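4.2 Task set and wrist views

The student project described in this section was carried out at Curkby as part of the second-year automation module. Each team programmed a two-fingered arm, using the Zesta controller, to move vegetables between dishes. Teams were given 3 weeks of bench time. 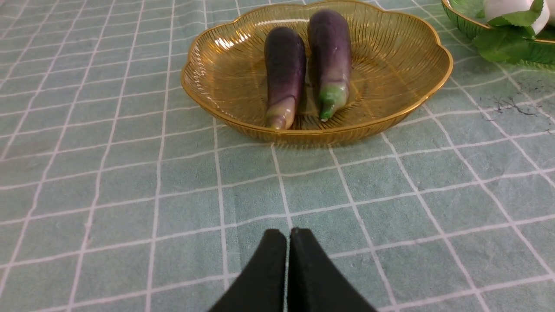

Grasp poses were set by hand in the first week and estimated from the wrist view afterwards. The training set held 900 short episodes, split by team so that no team was tested on its own work.
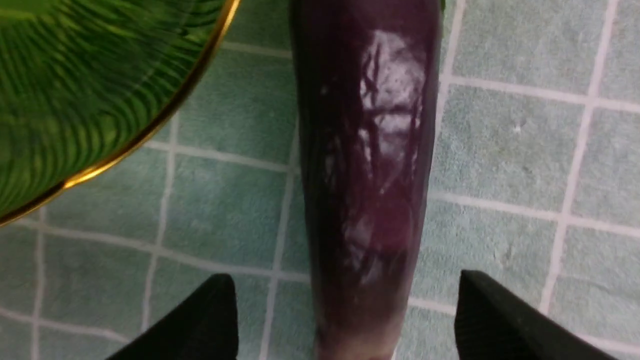

Why was the eggplant kept in the task set?
Its length makes errors in wrist rotation easy to measure, and its glossy skin is a fair test of the Albers segmentation step.

Frames in which the fingers were nearly closed over a plain surface were labelled as a separate class.

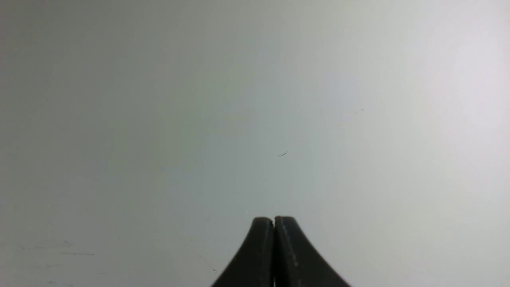

How were the frames without a target used?
They served as negatives when setting the detection threshold, which was then held fixed for all teams.

Roughly 30 frames per team were checked by eye against the Emberg labels. Small dark marks on a pale surface were the main concern, as the early detector gave them low but non-zero scores.

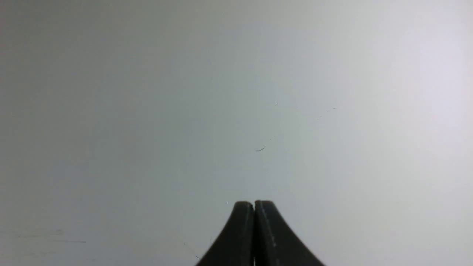 Figure 4. Wrist view with the fingers nearly closed and no object held.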